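The Red Things

The house at Nulitz had been let again, and the new people were coming on Sunday. She had the front room left to clear. The kitchen was done and the beds were stripped, and fourteen boxes stood in the hall with Meinecke Removals printed on the sides.

She had put off the clothes. Her brother had played for the town side as a boy, before he went to work on the ferries out of Grerano, and their mother had kept the lot in a drawer. She tipped the drawer out where there was space and went to fill the kettle.

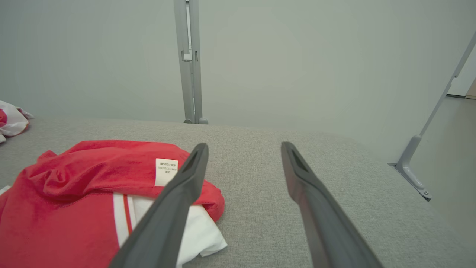
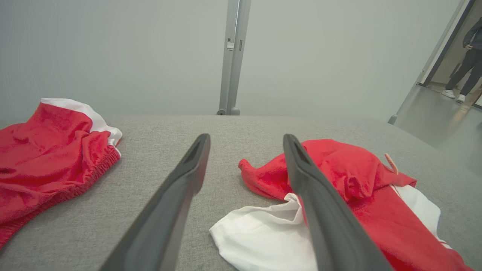 Her brother rang while she was waiting for it to boil. He wanted to know if she had found the papers for the car. She said no, but she had found his football things. He said to throw them out. She looked through the doorway at the red cloth lying creased on the grey and said she would see.

"They won't fit anyone," he said.

"I know that."

He said the ferry was late and that it had rained since November. Then he had to go.

She drank her tea standing up. Afterwards she folded the red things one by one, pressing the creases out with the side of her hand. The shirt had a darn under one arm, in thread that was nearly the right colour. She remembered her mother doing it, with the radio on and the lamp pulled close.

There was room in the last box, on top of the saucepans. She laid them in and closed the flaps. Then she opened it again, took out the shirt and put it in her own bag.

The van came at 2.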